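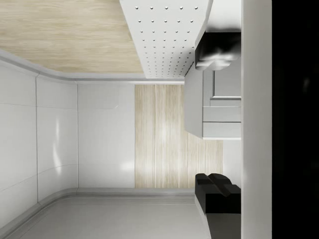
Simulated room on its side, gripper fingers open.

30 May 2021

Paste again. I know I said in April that I was finished fiddling with the wheat starch recipe and would simply write it on the wall, but the jar we opened this morning was grainy at the bottom and thin as milk on top, and Ah-rin had three spines waiting for it, so the morning went to paste after all.

For anyone picking this up later, I started over with the Tulleck starch from the new sack and left the end of the old one alone. 200 g into the big bowl, covered with cold water and left to stand while I cleaned the brushes (they needed it, and I won't name names, but somebody is putting them away bristles down). Poured off the cloudy water, put fresh on, stirred, and then cooked it in the small Cunix pot on the lowest setting. I stirred the whole way through and did not answer the phone. It went from chalky to that lovely gray pearl look all at once, as it always does, and I kept going well past the point where my arm wanted to stop. I think this is where the last batch went wrong. Man-sik admits he took it off when it first thickened, and I'd have done the same at his age with a bus to catch.

Strained it 2 times through the horsehair sieve once it had cooled. The first pass left a fair bit behind, the second hardly anything. Thinned a cupful for the tissue repairs and left the rest stiff for the spines. It brushes out beautifully, no drag, and it smells of almost nothing, just a little like warm bread.

Ah-rin pasted up the first spine before lunch with the heavier Kang paper and it lay down flat without a single bubble. The second one we fought with a bit – the old animal glue had not all come off near the tail, and the new lining lifted there. She took it back off while it was damp, cleaned the patch with a poultice, and will try again tomorrow. The third is for the parish register, item 737 in the job book, and I would like us to go slowly on that one. The sewing is sound but two of the cords are nearly gone at the front joint, and Kyung-hwa wants to see it before anything is stuck to anything. Please leave it in the press with the blue card on top.

Test strips: I put thinned paste on scraps of the thin tissue, the Kang, and that cream laid paper from the bottom drawer, and hung them along the line by the sink. The thin tissue cockled a little as it dried. I suspect I was generous with the brush, so I'd like Si-eun to repeat it with her lighter hand before we blame the paper. The cream laid was perfect, which is a pity when there are only a few sheets left of it and Hudgate no longer lists it.

Speaking of Hudgate, the order needs to go in. We want blotters (300, same weight as before), a roll of the medium linen thread, and bone folders if they're back in stock. Dong-geon has the account password and I have stopped pretending I'll remember it.

One thing for the fridge. The new paste is in the wide jar with the green lid, with the date on tape. Please take out what you need with a clean spoon and don't put leftovers back in. The old jar has gone down the sink with plenty of hot water.

Still to do: second spine, tissue test again, ask Kyung-hwa about the cords, find the other sieve.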